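Comparison of Two Hand-Held Grippers in a Fixture Showroom
Speaker notes, prepared by Ruth Dawber for the project review, 8/21/20
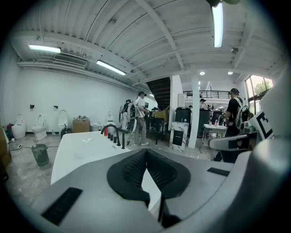

Slide 1. Purpose of the talk
Good morning. The purpose of this talk is to report on the comparison of two hand-held grippers, the Levura and the Strobel, and to ask for a decision on which one will be used in the next period of work. The talk does not cover the arm or the controller. Bradley Sowerby will speak on those after the break.

Slide 2. Background
In June the Zarnero project office requested a gripper trial outside the laboratory. Earlier trials had been held at benches, with good light and a limited set of objects. The office asked for a place with bathroom fixtures, hard glossy surfaces and enough floor space for several operators to work at the same time. The Stirkach showroom met these requirements.
(Pause here. Mention that the full request is in the handout.)

Slide 3. Conditions at the site
Ceiling lights and daylight from the windows were both present. White ceramic and white walls make up a large part of the background. Point out the bathtub with the black faucet set, the row of toilets along the wall and the sink counter. Operators carried their equipment on their backs and moved between stations as directed by the session lead.

Slide 4. Method
Each operator used both grippers. The order was changed from one operator to the next. The tasks were as follows:
Pick up a small bottle and place it at a marked point.
Turn a faucet handle and return it.
Lower and raise a toilet lid.
Wipe the rim of a bathtub with a folded cloth.
A total of 213 attempts were recorded. Of these, 134 were made with the Levura and the remainder with the Strobel. The numbers are not equal, and we will come back to this on slide 7.

Slide 5. Results for gripping
The Levura held small bottles well and gave few slips. On faucet handles the operators found that its fingers closed at a poor angle, and several attempts had to be repeated. The Strobel was slower to close but was preferred for handles. For toilet lids no clear difference was found.
(If asked about pad wear: the pads were inspected at the end of each session. Refer to table 2 in the handout.)

Slide 6. Results for tracking
Marker tracking was steady for both units in the open part of the room. It was lost most often when the operator reached low behind a fixture. Reflections from glossy rims were a concern before the trial, but only 8 attempts were rejected for that reason.

Slide 7. Limits of the comparison
The Strobel was out of service for part of the trial while a finger link was replaced. This explains the lower number of attempts. The wiping task should be read with care, as the cloth was changed partway through.

Slide 8. Request to the meeting
We recommend the Strobel for fixture work and ask that the Levura be kept for small objects. Approval is requested for one further session at the same site, with equal attempts for each gripper. Questions on cost should be directed to Bradley Sowerby.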